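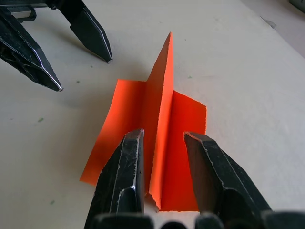 Right gripper, fingers open either side of the fold.

Search this diary... Go
May 25, 2023 | by Sumaiya Barua

Bad morning. Folding run at Randulbridge, was going fine and then the right arm froze mid close. No error on screen. Left arm kept going like nothing was wrong. Hit the stop, 2 seconds before it let go, way too long. Nilmini had her hand near the board reaching for a piece. Nothing touched her but I felt sick. Wrote it up before coffee.
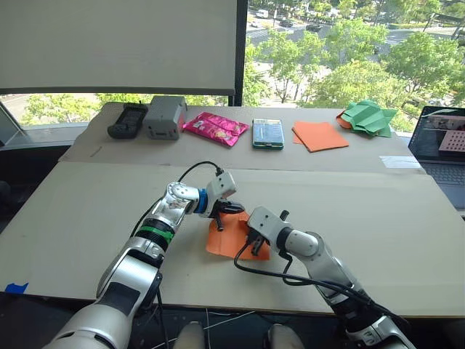 Does the stop button cut power to both arms?
It cuts the right one first and the left follows, and the gap between them is what we have to fix.

Nilmini thinks it's the Hodedov firmware, the December update. I think a cable. Swapped the wrist cable on the right arm, ran 12 folds slow, froze again on the last one. So maybe shes right. Called Flesetti, on hold 14 minutes, got a ticket and a "thank you for your patience". Ranasinghe wants the full log by tonight, more than 300 lines of it and half are blank.

New rule till its fixed: hands off the board untill both arms are parked. Taped it to the door. 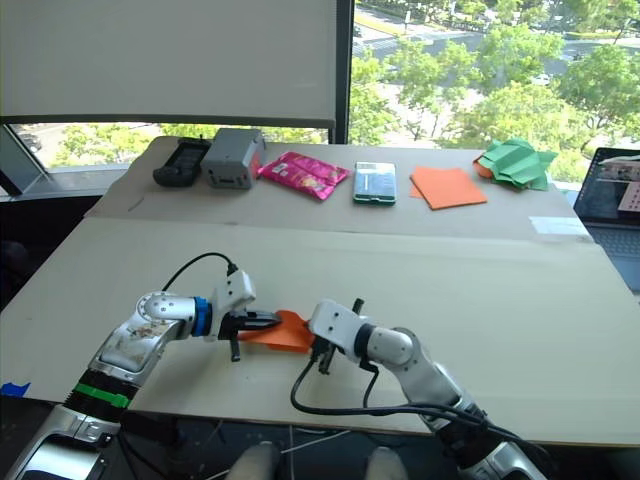 Both arms on the orange piece, one end each.

Rolled back the firmware after lunch. Too tired to trust it. Log sent, forgot to eat, bus in ten.

Contact | Copyright Sumaiya Barua | Back to top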